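Workshop notebook, Cernby bench room
18th February
Entry by Seema Mishra

The new gridded covering from Sillivo was laid on the long bench this morning. It replaces the green sheet supplied with the Lodhi bench, which had become too scored to read and has been set aside for cutting practice. The old adhesive was removed with solvent and the bench top wiped down twice. No adhesive has been applied under the new covering. It is to remain unfixed until it has been accepted for layout work.

The sheet was delivered rolled, and the delivery note gives a weight of 8 kg. The storage tube has been kept and is on the rack by the door. 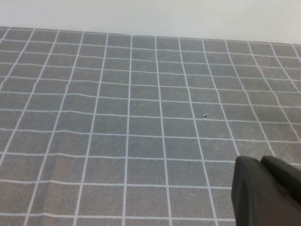
Acceptance for layout work depends on flatness. The Preturis procedure allows a deviation of 2 mm over a measured length of 200 mm, taken with the steel rule laid along a printed line. The rule has not yet been applied. By eye, the horizontal lines ripple across the left and central parts, most clearly in the middle band, and a faint crease runs diagonally through the lower left, where the lines step or bend slightly as they cross it. Measurements should begin in those areas and be entered on the bench sheet with the line marked in soft pencil on masking tape. Ink is not to be used on the covering itself.

Pending the result, colleagues are asked not to take dimensions from the grid. Patterns for the Preturis order should be marked out with rule and square in the usual way.

If the sheet fails, it will be weighted under boards and checked again before any request for replacement is sent to Sillivo. Heat is not to be applied without their written advice. A query on this point was sent before lunch.

Outstanding: rule check, left side first; reply from Sillivo; new blade for the trimming knife.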